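October In News

What is Majdi doing now?

Longtime readers will remember Majdi Zein from the year he spent helping us with our hotel pages, back when he was forever on a train with a notebook and a sandwich. These days he runs the Aturik, a ten-room guesthouse on a steep street above the harbor, together with his business partner Chrysanthi Kouris. We caught up with the two of them one Tuesday, between the last of the breakfasts and the first of the new arrivals, and a quick hello became most of the morning.

The building had been a boarding house for sailors, and later the offices of a shipping agent called Georgiev, whose name is still on the brass plate by the door. "We talked about taking it down," says Majdi, "but the postman begged us to leave it, and by then we had grown fond of it too. So we get letters for Georgiev, and we get guests who call me Mr. Georgiev all weekend, and I answer to it."

They bought the place after two years of looking, and the work took far longer than either of them had planned. The roof had to come off, the stairs had to be rebuilt from the second landing up, and the plumber moved to another island halfway through the job (he did come back, for which they are both still grateful). "I had a spreadsheet," says Chrysanthi. "It was a beautiful spreadsheet. I stopped opening it in the spring."

Chrysanthi looks after the bookings and the rooms, and she has firm ideas about both. There are no televisions. Every room has a proper reading lamp on each side of the bed, a kettle, and a window that opens all the way. Her favorite is number 4, at the back, where you lose the view of the water but wake up to the bells and the smell of the bakery on the corner. "People ask for the sea, and of course I give them the sea if I have it," she says. "Then I show them number 4, just to look, and quite often they ask if they can move."

Breakfast is Majdi's department, and he serves it until 11 so that the late ferry crowd can sleep in. There are eggs, olives, flat bread, his aunt's apricot jam and a bean dish that he starts the night before. He will sit down with you if you let him, and he draws maps on the backs of old receipts, with the good beaches marked and the bad parking circled twice.

So does he miss the traveling? "I miss arriving," he says, after thinking it over for a while. "That first hour in a town, when you don't know which way is downhill. But now I get to watch other people have it, with their bags and their hot faces, and I can hand them a glass of water."

The Aturik closes for three weeks in winter and opens again when the almond trees are out. They plan to spend the break painting the hallway, and Chrysanthi would like it known that the color has not been settled yet.

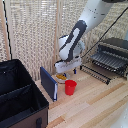 A small white bowl and a red cup on the table.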